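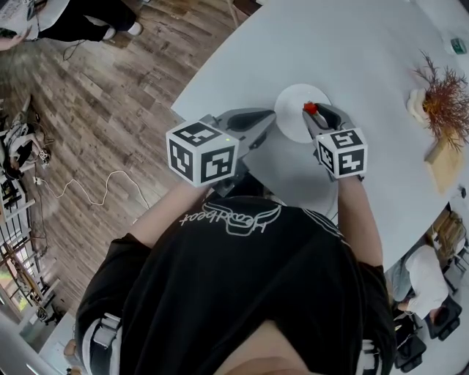
September, evening, at my desk in the Gatholm apartment

My forearms are tired in a way I did not know before. I want to write down the day while I still remember which thing belongs to which pair, because at work I only filled in the table, and the table has no place for feelings about a trigger.

We started at nine with the old pair, the ones we all call the Jimwoods. I know them well. The fingers close a little late after my hand, and I have learned to wait for them, so my numbers with them are probably too good. Felicja Makowska told me this already in the spring and I did not like to hear it. Today I made the small red pieces and the plate with them first, then the cups, and everything went at the usual speed. In the whole project we now have 2,446 episodes with this pair. I can feel it in my wrists.

After coffee came the new pair, from De Luca. They are lighter by the scale, 696 grams each with the marker cube screwed on, and the Jimwoods are nearly 800. I expected a big difference and for the first half hour there was one. Then I noticed that the weight sits more to the front, so my thumb has to hold against it all the time. By noon the lighter gripper felt like the heavier one. I wrote "front-heavy" in the remarks column and Felicja asked me to say it in a number. I could not. She hung one on a string and measured where it balances, and that was a better answer than mine.

The jaw is very good, this I must say. It closes exactly with my finger, and with small things near the rim of a plate I can pick without pushing the plate away. With the old pair I push it often. But the De Luca fingers are smooth at the tips and something round can turn in them. I lost the same piece four times in one run and said a word in Polish that Felicja understood, of course, and the others did not.

Tracking: we had two bad periods, both when I crossed my hands. The cube on my left side goes behind my right wrist and the position jumps. Skiltedier shows it as a yellow bar, very small, in the corner where I do not look when I work. I asked if it can make a sound. It can, the setting was there from the beginning – three menus deep. With the sound on I corrected my elbows without thinking and there were no more jumps until we stopped.

I should also write that I forgot to zero the opening width after lunch. We found it only in the afternoon, and so a part of the afternoon runs must be done again. It was my mistake and I said so. Felicja only moved the line in the plan and asked if I wanted tea.

What I think tonight: new pair for small objects, old pair for anything longer than one hour, until somebody moves the battery backwards. I would like to try rubber on the fingertips before we decide. There is a roll of the thin kind in the drawer under the printer, if it was not used for the chair legs.

We need 400 more runs before the end of the month. Tomorrow I begin with the De Luca pair, while the thumb is fresh. Buy the cream for muscles, the green one. Call Mama after six.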